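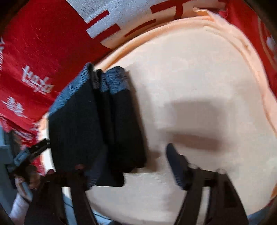 Will the Dosuvmont creamery still be taking milk this winter? It will, and from October it will be taking rather more of it, with a second collection round added on the Skadov side of the valley and a new buyer lined up for most of the extra cheese.

The news came in a letter that went out with the milk cheques, and it will have been read at a good many kitchen tables before the second milking. After a spring in which hardly a week went by without somebody asking whether the place was about to close, it is a pleasure to be able to report something cheerful about dairying in this part of the world, even if there are a few strings attached (and there are, so do read to the end before ringing your bank).

The creamery has signed a supply agreement with Vuorinen, the food wholesaler, which will take a semi-hard cheese in whole wheels and sell it on to shops, canteens and delicatessen counters abroad. Vuorinen has bought small lots from Dosuvmont before, mostly in the run-up to Christmas, but this is the first time it has put its name to regular orders. The agreement calls for 2192 wheels in the first year, sent out in monthly loads, with a little more in the late autumn when demand picks up and a little less in the summer when everyone seems to want soft cheese and yoghurt instead.

Those who have followed the creamery's fortunes will remember that exports were very nearly given up altogether. Butter sales over the border fell away badly last year when two of the bigger buyers went looking for cheaper fat elsewhere, and whey powder, which used to cover the cost of the evening shift, has been fetching so little that some of it went for pig feed. Cheese was the one line that held steady. The management says it would sooner put more milk into something that sells than keep the powder tower running out of habit, and it is hard to argue with that, although the people who work on the tower will naturally want to know where they are going to be moved. The letter says that all of them will be offered places in the cheese rooms or on the packing line, with training paid for, and that no shifts will be lost before the spring.

For the farms, the most welcome part will be the collections. At present 372 farms send their milk to Dosuvmont, the smallest of them with barely a dozen cows, and those beyond Skadov have long had to put up with a tanker that comes every other day at whatever hour the road allows. The second round will bring daily collection to 28 of them, starting from the top of the valley at five in the morning and finishing at the Skadov weighbridge before the school buses are out. Farms without a cooling tank big enough for two days' milk have been asking for this for years, and one or two had begun to talk of giving up cows and going over to beef.

Haulage for the new round has gone to Dodska, which already runs the tankers on the lower road and knows the bends as well as anyone. The firm is bringing in a shorter tanker with a smaller barrel for the upper lanes, where the present one has to reverse out of four of the yards. Farmers are asked to keep gateways clear from half past four and to leave a light on at the tank. If the lane is iced over, the driver will ring before setting off, and milk from that morning will be fetched on the afternoon run.

Now for the strings. Vuorinen wants its cheese made from milk with a steady level of protein, and the creamery is altering the way it pays in order to get it. The basic price stays where it is until the end of the year, but from October the bonus for volume will be halved and a new bonus for protein put in its place. Farms feeding good silage and keeping an eye on their rations should come out a little ahead. Those with a great deal of thin summer milk may find themselves slightly behind, at least to begin with, and the creamery's field office has promised to go through the sums with anyone who would like to bring in their last three statements. There is usually coffee on, and sometimes cake.

There is also the matter of ripening. Each wheel has to sit for 90 days before it can leave the building, so milk collected in October will not bring in any money from Vuorinen until the new year is well under way. The creamery has arranged a loan to cover the gap and says milk cheques will go out on the usual dates. Room has been found in the old butter store, which is being lined and fitted with racks at the moment — anyone who has driven past lately will have seen the vans — and should be ready for the first wheels about three weeks before they are needed.

What happens after the first year is less certain. The agreement can be renewed by either side, and the price is to be looked at again every six months, with an eye on what similar cheese is fetching elsewhere. Cheese markets have been calmer than those for powder and butter, though buyers in general are still placing smaller orders than they did two years ago and waiting longer between them. The letter is quite frank about this and asks farms not to add cows on the strength of one contract. Most of the extra milk needed will come out of what now goes to powder, and the creamery is not looking for new suppliers before next summer, although it will keep a list.

Shoppers nearer home needn't worry that everything is going abroad. The factory shop will carry on selling the same cheese, young and aged, along with butter in half-kilo blocks and the buttermilk that disappears by ten o'clock most mornings. Opening hours stay as they are, apart from the week in October when the car park is being dug up for the new drain. During that week customers are asked to come in by the side gate next to the weighbridge and to mind the step.

Farms on the new round will get their collection times by post, together with a form to sign and send back. Anyone beyond Skadov who has heard nothing by the end of the month should telephone the field office, mornings only, and have their supplier number to hand.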